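Prurnora Teach Kit – two-arm teleoperation and hand guiding
Reviewed for the Liem equipment list by Anisa Kwok
Listing updated February 1, 2022

Status: available to order
Configuration: leader arms, headset view, recording software
Lead time: ask before you budget for it

What it is

The Teach Kit lets one person show a two-armed mobile robot how to do a job. You hold a pair of small leader arms, the robot's arms copy you, and the software records joint positions, gripper opening and the head camera together. There is also a hand-guiding mode, where you take hold of the robot's forearm and move it yourself. Both modes write to the same kind of file, so you can mix them in one set.

The maker's brochure says a new task can be taught "in an afternoon." We have had the kit at our Porelberg site since December and would put it differently. Recording takes an afternoon. Finding out which of your recordings are any good takes a lot longer, and the kit gives you little help with that.

Remote control

The leader arms are light and the delay is small enough that you stop noticing it after the first session. What you never stop noticing is the lack of touch. When the fingers close on something stiff, such as a cup or a box, you can judge by eye. When they close on something soft you are guessing. Bag work was our worst case by a wide margin. A trash bag gives way, folds over itself, hides the fingertips from the head camera and looks much the same whether you have a good grip or a pinch of nothing. Operators squeeze harder to be safe, and the robot then learns to squeeze harder.

A wrist camera add-on exists. We haven't bought it. At the price quoted I would want to see it tried on soft items first, and the sales video only shows blocks.

Hand guiding

Good for slow, single-arm moves such as lifting a lid or pushing a drawer. Poor for anything that needs both arms at once, as you only have two hands and each robot arm wants at least one and a half. Your own body also ends up in the camera view, and the trained policy won't have you standing there later. The manual suggests replaying the motion afterward to get clean video. That works if every object goes back exactly where it was. Bags don't.

Recording software

Start and stop are on a foot pedal, which I like. Each take can be marked keep or discard, and that is all the grading on offer. There is no field for "kept, but the lid fell" or "kept, second try." We added our own notes in a spreadsheet, which seems a strange thing to need next to equipment at this price.

The software is sold with a target of 1000 demonstrations per task. Treat that as a storage figure. Our best results came from a set of 40 careful takes by one operator, and adding takes from people with different habits made the motion worse before it made it better. Your results may differ, and so may ours next month.

Getting started

Allow 10 practice takes for each new operator and throw them out. Check the floor position of the object between takes – marks on carpet shift more than you'd think. Keep the cables on the outside of the arms and look at them before every session. Ours caught twice during wide reaches and both times the arm stopped safely, though the recording carried on as if all was well.

What's in the box

Two leader arms with table clamps
Headset and stand
Foot pedal
Recording license for 3 workstations
Printed quick guide (the full manual is a download)

Not included: the robot, the grippers, the wrist cameras, or a computer fast enough to run the recorder without dropping video.

How it compares

The Plironholm rig does much the same job with heavier leader arms and some force feedback. It is tiring to use and takes up a whole table. For soft objects I would still try it before signing for this one. For rigid objects the Teach Kit is easier on the operator, and that counts for more than the spec sheet suggests, as tired people record bad takes.

Should you order it?

If you already own a two-armed robot and have somebody with the patience to sit through takes, yes, with the standard license. Skip the extended training package. It covered the same ground as the quick guide, and the part on reviewing data was a single slide.

Loan requests for the Porelberg kit go through Liem equipment booking. Please return the foot pedal with it.

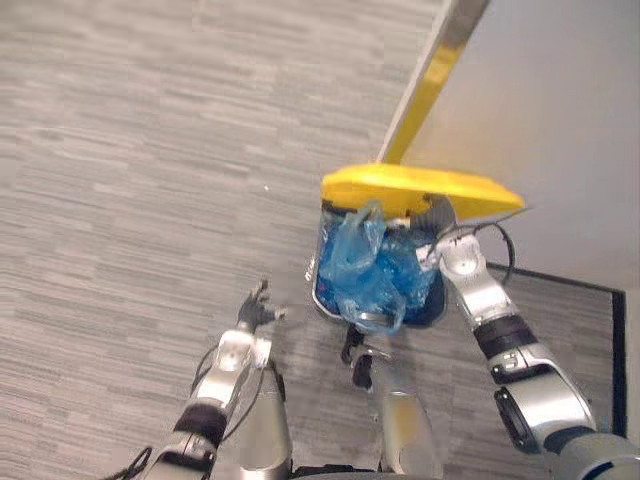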